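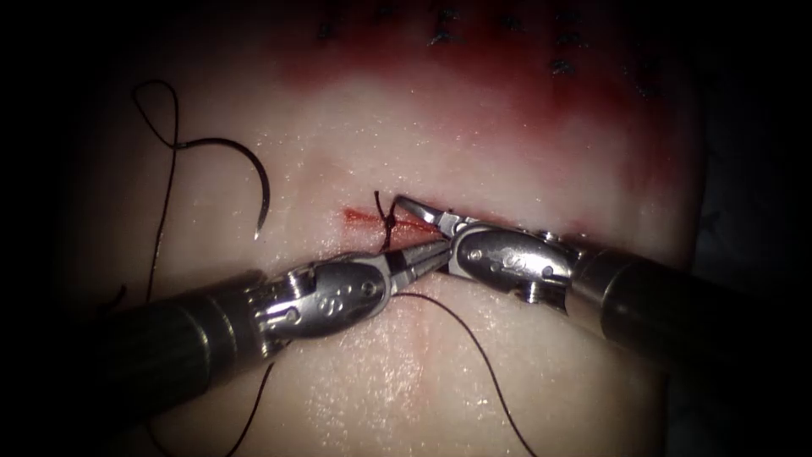
Vonlow wrote in to say that we should stop recording clean stitches and start recording bad ones, and that a learning system fed only good work will fall apart the first time a thread slips. I think that is half right, and the other half matters to anyone paying for this kind of data.

The Purnari set has 161 suturing runs in it. The Iturra group wants 400 before they train anything. Both numbers are treated as if a run were a run. A stitch tied with no trouble and a stitch that took 3 tries at the knot go into the same folder with the same label, and the second one often gets thrown out for being too long.

Keep the long ones. A person who drops a thread and picks it up again has shown the system something it can use. But I would not ask operators to make mistakes on purpose. Staged mistakes look staged, and the recovery comes too fast.
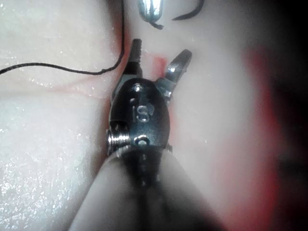 Jaws open near the thread, close view.

At Clirkholm the rule is that 2 people review each run and write down where the operator changed plans. It is slow work, and I would spend money on it before I spent any on more runs.
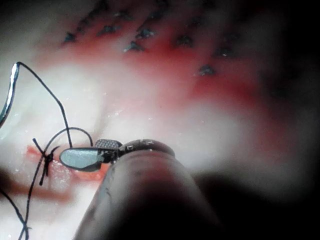
Labels should also say what state the work was in when the run began. A first stitch on a fresh cut is a different job from a late one, and most sets I have read through don't record which they are. Where a row of cut stitches already crosses the stained area and a new knot sits on a cut nearer the grasper, a reader can at least tell that other sutures came before. The system gets the same view, but whoever is sorting the files by name gets nothing. One more column in the sheet would fix that, and I'd like to see it filled in before anyone orders the next batch.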